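Robots and Everyday Work
Unit 4 handout: Can a machine do the chores yet?

Read this before the discussion section. Bring your chore log (see the end), even if it's messy. Messy logs are usually the good ones.

Where we left off

Last unit was about arms bolted to the floor. Those machines are wonderful at what they do, and we spent a lot of time on why: the part arrives in the same place, facing the same way, and the tool already knows what it's going to meet. The Rerurside packing line we studied had 8 stations, and at every one of them somebody had worked hard to make sure that nothing surprising could reach the gripper.

Now we go into the kitchen, the hotel room, the laundry and the back of the shop, where surprising things are the normal state of affairs. I love this unit! It's the one where you start looking at your own hands while you brush your teeth.

What we mean by "can do it"

Half the arguments about home robots are really arguments about this phrase. When you read a claim or watch a clip, sort it into one of these levels before you get excited (or grumpy):

Level A. The machine did the chore once, with a person steering it.
Level B. The machine did it by itself, in the room where it was trained, with the same objects.
Level C. The machine did it by itself in a room it had not seen, with objects it had not seen.
Level D. It does it day after day, and a person only steps in now and then.
Level E. It does it at a speed and price that make somebody want to keep it.

A Level A clip can look exactly like a Level D clip. Watch for cuts, for playback speed, and for what is sitting on the counter before the clip starts. Level A is still worth having, by the way. If a person can do the chore through the robot's arms, then the motors, joints and fingers are good enough for it, and what is missing is the part that decides what to do. That narrows things down a lot.

Shop floor first, for comparison

Chores on a shop floor: sweeping, emptying bins, moving carts, restocking bags, wiping down benches, sorting returns. Some of these are in pretty good shape. Floor scrubbing is the favorite case, and for good reason. The floor is flat, the job is the same every night, and missing a patch isn't a disaster. Moving carts between marked spots is also fine.

Sorting returns is much harder. The Nindent warehouse exercise (packet, second section) gives you a log of 2,923 returned items. Go through the categories and mark which ones a two-finger gripper could pick up without crushing, dropping or tangling. Most people are cheerful through the boxes and get quiet at the belts and scarves.

Notice that the easy jobs share something. Nothing has to be held in one hand while the other hand does something to it. Keep that in mind for the next part.

The two-hand problem

Pick a small job at a counter: getting a glass ready and filling it from a kettle. You have done it so many times that it hardly feels like a task. Written out for a machine it gets long very quickly, and we'll write it out in class, so I won't spoil it all. A few pieces to start you off.

The glass. It's clear, so a depth sensor may read the wall behind it, or the hand, or nothing at all. Cameras have trouble too, since most of what a camera sees of a glass is whatever happens to be on the other side. People handle this partly by touch. Once your fingers close on it, you hardly need to look.

The cloth. A folded cloth has a shape until you pick it up, and then it has a different shape. Press on it and it changes again. There's no single "cloth position" to store, and you can't plan a grip on a corner that may have moved by the time you get there.

The kettle. Heavy when full, light when empty, and the weight shifts as you tip it. The handle is off to one side, so your wrist is fighting a twist the whole time. The liquid comes out late and then all at once. And if it's just been boiled, a bad pour hurts somebody.

The reach. A kettle often lives at the back of a counter, up against a wall, with a cord. The arm has to go in over everything in front and come back out the same way.
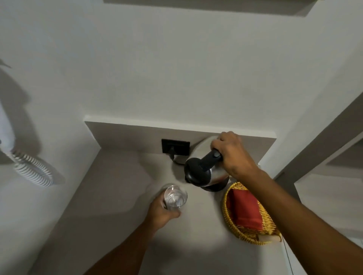
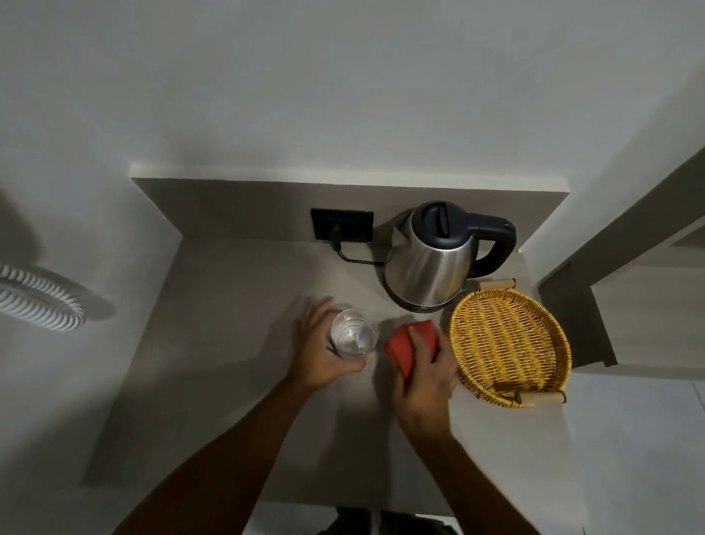
Figure 1 (two views). Kettle, glass and red cloth at a small counter, done by hand. In both views the left hand stays with the glass.

Look at the figure with a partner for a few minutes before you read on, and talk about what each hand has to know.

In the first view the right hand has the kettle by its handle and the kettle is tipped forward, with the glass held just in front of it and a little lower. Two arms, two objects, one small meeting point. If the kettle drifts, the glass can move to make up for it, and the other way around. A robot with one arm would have to set the glass down and aim at it. That can work, and it's a perfectly respectable plan, but it gives up that lovely back-and-forth.

In the second view the right hand has the cloth, folded into a thick pad, and the glass is in the left. Think about how different those two grips are. Fingers wrapped around something rigid that can break. A thumb on top of something soft that can't break but won't keep its shape. Most robot hands you can buy are good at one kind and clumsy at the other, and changing tools between steps costs time.

Then there's the basket. Compare the two views: the cloth is in it in one and it's empty in the other. For us that hardly registers. A robot has to keep track of the fact that the cloth and the basket used to go together (or will), and that the cloth in the hand is the same cloth. Keeping a running story of where things are is a big open area, and the October reading is all about it.

One more thing, on space. The counter is narrow and there are walls on both sides. Try to picture two robot arms fitting in there with elbows that don't bend quite like ours. When you see a demo done at a big open table, ask yourself how it would go in a niche like this.

So, can they?

My own scorecard, as of this version of the handout. Argue with it in section.

Vacuuming and mopping open floor: yes, Level E. Bring up stairs and cords if you want to be difficult.

Moving bins or carts on a marked floor: yes, Level D or E depending on the building.

Loading a dishwasher: Level B, with some nice attempts at C. Plates are friendlier than bowls, and wet things are worse than dry.

Folding towels: Level B and improving fast. This one has moved more than I expected!

Folding a mixed basket of laundry: between B and C. Socks are still socks.

Wiping a counter: the wiping is fine. Clearing the counter first and putting it all back is the hard part, so ask which of those the clip shows.

Pouring from one container to another: Level B for cool water and known cups. I'd call hot water from a kettle, next to a person, in an unfamiliar room, Level A for now.

Making up a whole hotel room: no. Pieces of it, yes.

You'll see that my grades drop whenever a job has soft things, clear things or two hands sharing the load. They also drop when a mistake could hurt someone, and that one isn't about skill alone. A robot that gets a pour right almost every time would be a terrific research result and a terrible roommate.

Worked numbers

The Fusport trial in your packet lists 1,210 attempts at a single pick-and-place chore. Say a machine succeeds at each small step 99 times out of 100. That sounds great. Now string the steps together. With 70 steps in a row and no chance to fix mistakes, it gets through the whole chore a bit less than half the time (0.99 multiplied by itself 70 times comes to 0.49 and change). Try it yourself with 0.999 and see what happens. It's a very encouraging calculation.

The other way out is recovery. People fumble constantly. We miss the handle, bump the basket, grab the cloth by the wrong bit, and fix it so quickly that we'd never call it a failure. A machine that can notice and try again needs much less perfect steps. When you go through the Fusport list, mark retries separately from clean successes, and don't count them as cheating.

Chore log (due before section)

Choose one chore you do at home or at work that uses both hands. Do it at normal speed first. Then do it slowly and write down:

Each time either hand takes hold of something new.
Each moment when both hands are busy with different things.
Anything you did by feel, with your eyes somewhere else.
Every fumble, however small, and how you fixed it.
The level (A to E) you think a machine could reach today, with one sentence on why.

One page is plenty. Sketches are welcome -- stick hands are fine. If your chore involves boiling water or a knife, do the slow run with cool water or a butter knife.

For reading, start with the Hegedűs notes on grasping soft objects, first half only. The math in the second half comes back in Unit 6, and we'll go through it together then.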